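Clutville Business Monthly > Technology > Interviews

"Show me the second hour"

17/05/2020

Halima Mutiso has a rule about robot demonstrations. She lets the first one run, says something polite, and then asks to move one object a hand's width to the left.

"You learn a lot from that," she said. "Mostly you learn how fast somebody can find a reason to break for lunch."

Mutiso spent 19 years running packing and returns floors, the last stretch of it at Gadmont, before going out on her own. Stores and small warehouses in and near Clutville now pay her to tell them whether a machine is worth buying. Usually she tells them to wait. Her current client is Nyamweya, a housewares seller that wants to know if a pair of arms could sort returned kitchen goods, and whether the same arms might one day be sold to people who would like their own kitchens tidied.

We talked for most of an afternoon. I started by asking what the work looks like at this stage, since the brochures she gets in the mail tend to show gleaming counters and real dinners.

"Toys," she said. "Toy pots, toy vegetables, a basket to put them in. I don't mind that. A toy pan is still a pan shape and you still have to get hold of it. What I mind is when the toy pan turns into 'kitchen-ready' by the time it gets to the sales deck."
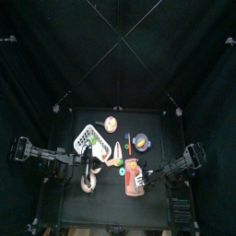 Two arms over a table of toy kitchenware, one gripper at a white spatula.

She is particular about what counts as a chore. Picking up a spatula, in her view, is a piece of one. Clearing a table means deciding what is trash, what gets washed, what goes back in which drawer, and doing it when somebody has left a sweater on top of everything.

"My clients say 'it can clear a table.' Okay. Whose table? Mine has mail on it."

Nyamweya's returns pile last September held 3,164 items. She has the number by heart because she argued over it. A supplier called Illex had offered to automate the sorting and priced the job as if every item would come down the line alone and face up.

"Returns come in a bag with the receipt stuck to the bottom and a lid that belongs to something else. I asked them to quote me for that. I'm still waiting on the quote."

Flat things are her favorite test. People slide a card to the edge of a counter and pinch it without a thought, she said, and a gripper with two stiff fingers has to come at it some other way.
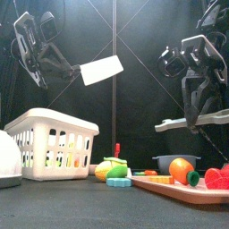
A flat white piece, something like card, held over the table; the other arm points down at a gray toy wrench.

I put it to her that this looked like progress. She gave me half of that.

"Sure. Ten years ago I would not have bet on it. But I can't tell from one good grab if it does it again, and neither can the guy writing the check. I want the dropped ones too. I want the second hour, when the table's a mess and the engineer has gone for coffee."

She asks vendors for 2 numbers: how many tries out of a full shift needed a person to step in, and how long each of those took. Most send a video.

What about homes? She laughed at that one for a while. A shop floor can be rearranged to suit a machine, with marked bins and good light, and she thinks some narrow sorting jobs will go that way before long. A house won't hold still for it. She has two kids and said the living room changes more between breakfast and noon than her old loading dock did in a month.

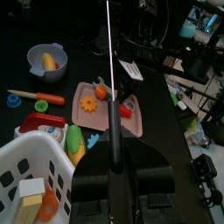

View past a gripper to a pink tray, with a toy carrot, corn and pot left of it.

"Clutter is the whole job," she said. "Things lean on each other, they hide behind each other. A person reaches in and feels around. Ask the vendor what their machine does when it can't see the thing it wants."

Her advice to Nyamweya, which she was still typing up when we spoke, is to keep its returns crew, spend a little on better bins, and look again in a year. Illex has asked for another meeting. She plans to go, and to bring a bag of returns with her.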